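Pirkau library to lend household items from March

Residents of Pirkau will be able to borrow tools, kitchen equipment and children's toys from the town library starting in March, under a plan approved by the town council.

The lending service will operate out of the former periodicals room on the ground floor. It will open with 258 items, most of them donated by residents over the winter. Anyone with a valid library card can borrow up to two items at a time for 19 days. There is no charge, but a late fee will apply after the due date.

Library director Sachiko Hoshino said the idea came from a survey of cardholders last year, in which people were asked what they would like to borrow besides books.

"Carpet cleaners and drills were at the top of the list," Hoshino said. "After that it was folding tables, cake pans and things for visiting grandchildren. A lot of people live in small apartments and don't have anywhere to keep a punch bowl."

The council set aside $2000 for shelving, labels and safety checks. Electrical items will be tested before they go on the shelf and again each time they are returned. Jelex, a repair shop on the north side of town, has agreed to do the testing at a reduced rate for the first year.
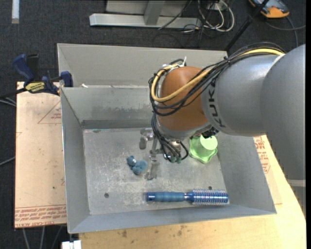
A plush toy, a hairbrush and a green cup-like object in a metal bin.

Council member Yasuo Tamura voted for the plan but asked for a report after six months. He said he wanted to know how many items had been lost or broken, and whether staff were spending too much time on returns.

"I support it, but the library has the same number of people it had before," Tamura said. "If the line at the desk gets longer, we need to hear about it."

Hoshino said returns of household items will be handled at a separate counter, open in the afternoon and until 7 p.m. Books and movies can still be dropped off at any hour in the slot by the main entrance.

The library is still taking donations. Items should be clean, complete and in working order, with the manual if there is one. Car seats, cribs, mattresses, bike helmets and gas-powered tools will not be accepted. Personal care items such as brushes and razors are also excluded. Soft toys can be donated if they are machine washable.

Some residents said they would like to see a longer loan period. Rajkumari Mittal, who lives on Sugiyama Street, said she had hoped to borrow a sewing machine for a set of curtains.

"Nineteen days is fine for a drill," she said. "I sew in the evening, so I would probably need it for a month."

Loans can be renewed once by phone or at the counter if no one else is waiting. The limit on renewals will be looked at again when the six-month report is done.

A list of available items will be posted at the front desk and on the library's website before opening day. Reservations will be taken up to 30 days ahead. Donations can be brought to the side door on weekday mornings between 9 and 11.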